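Nestamach Two-Arm Teaching Kit
Home > Equipment > Teaching and Remote Control > Two-arm kits

Show a robot a household job with your own two hands, keep the good tries, and train on them the same evening. The Nestamach kit is the one we reach for first when someone wants to teach both arms at once, and after a spring of using it in a furnished room we like it even more than we did on the bench.

What you get is a pair of small leader arms that clamp to a desk, a foot pedal, a recording box, and the mounts and cables for three cameras: one at the head and one at each wrist. You move the leaders, the robot's arms follow, and everything both arms do is saved in step with all three views. Setup takes a morning if you have done it before and a day if you haven't.
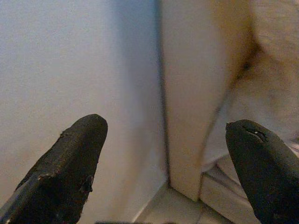

Figueroa house, Sun 26 May

We wanted to try the kit somewhere with soft things, corners and bad places to put your elbows, so the notes on this page come from a furnished room and not from a lab table. Greer Crichton did most of the driving. She had used single-arm rigs for years but never a pair, and she was recording usable tries before lunch!

The wrist view is where this kit shines. With a finger on each side of the view and the gap between them right there, you can tell how close you are to a panel or a ledge long before the head camera gives you any hint. Greer drives almost entirely off the wrists for the last bit of a reach and only looks back at the head view when she needs to carry something across. You also get a very good look at your fingertips, including every nick and scuff. Check them at the start of each session. A worn coating changes how cloth slides, and a model trained on fresh tips can get a bit lost on old ones (and the other way around).

Teaching by remote control

Each leader arm has the same joints as the follower, in the same order, at a smaller size. There is no joystick layout to memorize. If you bend your wrist, the robot's wrist bends. The trigger under your index finger closes the gripper, and a light spring pushes back so you can feel where halfway is. The pedal starts and stops a recording, a double tap throws the last one away, and after an hour you stop thinking about it — your foot just does it.

Soft goods are a lovely place to begin. A pillow forgives a lot. You can come in from both sides, squeeze a little too hard, let go, and try again without anything rolling off or breaking.
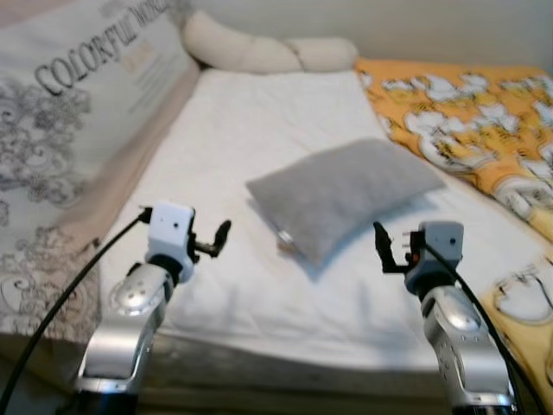
The trick with two arms is getting them to arrive together. New drivers nearly always lead with their strong hand, and the other one turns up late and shoves. Turn on Pair Assist for the first few sessions. It slows the faster arm slightly whenever the two drift apart, and you can dial it down from 8 to zero as you improve. Greer left hers at 3 and was happy there.

Teaching by hand

You can also let go of the leaders and guide the arms directly. Hold the button on the recording box and the follower arms go light, so you can take them by the forearm and walk them through the motion. It's slower, and your own hands will get into the camera views, so we use it mainly for setting start positions and for awkward reaches into tight spots. For those it's wonderful. Save the pose, go back to the desk, and every new try can start from exactly the same place.

Tight spots deserve a word. Beds and tables are easy on the arms because there's open air above them. Getting down low between furniture is another matter, and here the cable clips earn their keep. Clip the wrist cables close to the arm and leave a small loop at each joint, then swing both arms through their full reach before you record anything.

Watch your speed, too. The head camera smears when the robot moves fast, and smeared views are hard to learn from. The playback screen puts a yellow bar over any stretch it thinks is too blurry, and you can trim it or keep it. We keep a few, as the robot will have to live with blur at some point.

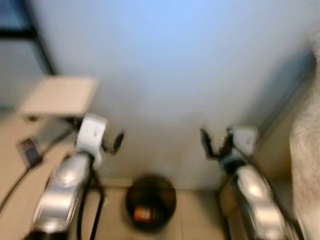
Both grippers empty above the round black bin, head camera view.

Recording and export

The box holds 1175 minutes of three-camera recording before you need to move anything off it. Recordings can be named, tagged and sorted on the box itself, and the export works with Anow without any converting. Farkier users will need the adapter file, found on the downloads tab.

In the box
Leader arms, left and right, with desk clamps
Foot pedal
Recording box and power supply
Head camera mount and two wrist camera mounts
Cable clips, 7 per arm
Spare fingertips, one pair
Printed quick start

Good to know
Robot arms, grippers and cameras are not included.
The desk clamps need a straight edge. They will not grip a rounded one.
Keep the stop button within reach of whoever is standing nearest the robot, even when somebody else is driving.
A longer pedal cable is due in October.

Related: spare fingertips (pair), leader arm wrist rest, Farkier adapter file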